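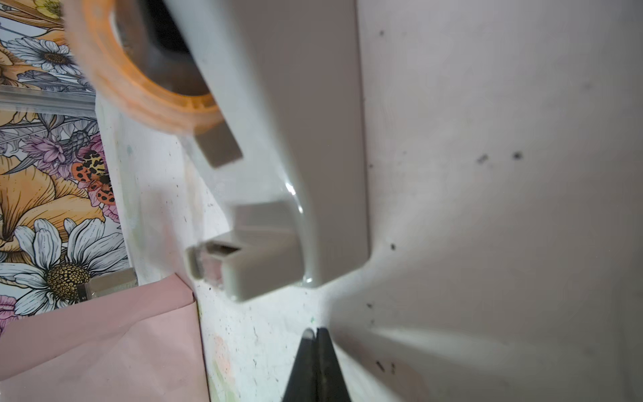

The packing bench at Stollora takes in small household goods with plastic housings, checks them and sends them out again in wrapped parcels. The bench lead, who has run it since the unit moved to Lesby, begins every conversation about the work with tape. An orange roll is kept within reach of the housing being packed, and on the left of the bench lies the floral paper, daisies and peach-coloured blossoms, that customers get if they tick the gift option. "People look at the paper," the lead says. "I look at the tabs. Anything that sticks out of a moulding is where the parcel will fail."

The light grey housing has two such tabs on one side, the lower one larger and with a slot through its face. The lead's rule for shapes of this kind is that the wrap must not be pulled straight across them. A folded pad goes beside the projection until it is level with the highest point, and the paper is then laid over both. "If you stretch paper over a corner it holds for an hour. Then it splits in the van."

Slots are treated separately. Loose fill is banned near any opening, as it gets in and the customer has to shake it out. Tissue is used, folded twice and laid flat over the gap. It is not taped down. Tape on a matt surface can lift the finish or leave a line of glue, and the lead has returned goods on file to show it. All tape goes paper to paper.

The paper is bought in sheets from Tastitz at 90 grams per square metre. A lighter grade was tried in July and dropped. "It creased well but you could read the carton print through it. The heavier ones don't fold round a curve. They make a flat, then a ridge, then another flat." For a curved base the bench makes small pleats, all turned the same way, and closes them with one strip. The printed side is checked before cutting. Large flowers have a right way up, and a parcel with the stems at the top will be noticed.

Asked about the cutting allowance, the lead gives it as the girth of the item plus 20 millimetres, measured over the pads. New packers tend to measure the item alone and end up short at the join. Offcuts longer than a hand are kept in the tray under the bench and used to line lids.

The cartons come from Kang and are double-walled. The lead is less pleased with these. The flaps met properly on the first delivery; on the next there was a gap of 2 millimetres, which the supplier considers within tolerance. "It probably is. I still have to tape over it." The bench now runs a second strip along the centre seam.

The last trial parcel run covered 94 items sent to the Lesby depot and back. The lead would not give a breakage figure until the returns sheet has been checked, but said that the damage seen so far was at carton corners. The tape is due for review next. A paper tape has been suggested, and samples have been ordered in two widths.

26 January 2018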